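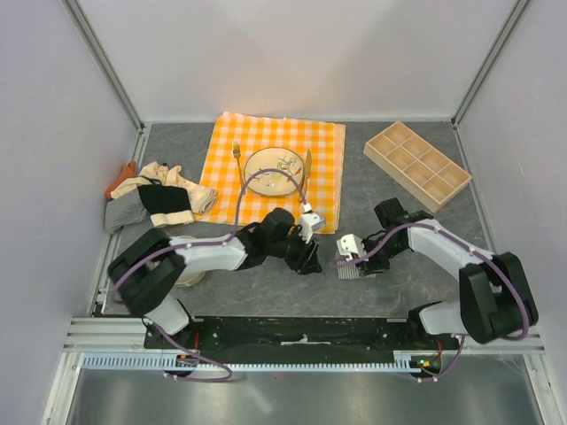

According to Hervé Coste, a small café should know what it has to sell each day before it signs a lease. We took that advice as the starting point of our project, and did the sums before writing anything about the menu or the name.

Our task in the enterprise module was to plan a lunch business for Grilldale, a district with offices, two bus routes and few places to sit down and eat. We called the business Campos. It would serve soup, filled rolls and one hot dish a day, and open from 8 am to 3 pm.

1. Costs
We put the fixed costs at £3196 a month. This covers rent, power, insurance, card fees and one part-time wage. The two owners draw nothing in the first three months. We left out the cost of fitting the kitchen, as the brief said to treat the unit as already equipped.

2. Survey
We stood outside the bus station at lunchtime and asked people where they bought food and what they paid. We got 64 completed forms. Of these, 39 people said they bought lunch at least twice a week. Price came first for most of them, followed by how long they had to queue. Seating mattered less than we had expected, so we cut the number of tables in our plan and gave the space to a second serving point.

The survey has a weak point. All the answers were collected in June, in dry weather, and people may want to sit indoors in winter.

3. Break-even
We worked out that an average customer leaves £4 after ingredients and packaging. Dividing the fixed costs by this gives 799 customers a month. With 20 trading days, that makes 40 customers a day, rounded up. Our first draft used a margin of £5, but we had forgotten the packaging. 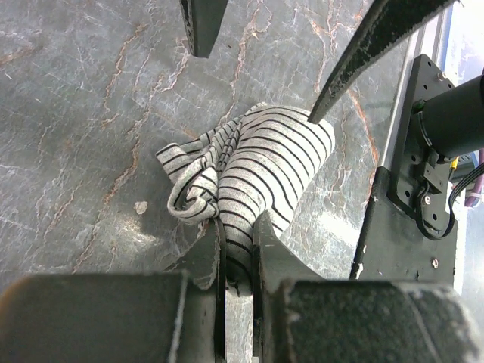 Forty a day is fine on paper, Coste told us when he read the draft, but what happens in August when the offices are half empty? We had no figure for this, so we added a second table with August and December at half trade. Campos makes a loss in both months, and the plan now includes a reserve of one month's fixed costs.

4. Suppliers
We compared two wholesalers, Latis and Privside. Latis was cheaper on dry goods and Privside delivered fresh items every morning. We chose to split the order, although this means two invoices and more time spent on paperwork.

5. What we would change
We would run the survey again in November and ask about breakfast as well. The owners' wages also need to go into the costs from the fourth month, which will raise the break-even point.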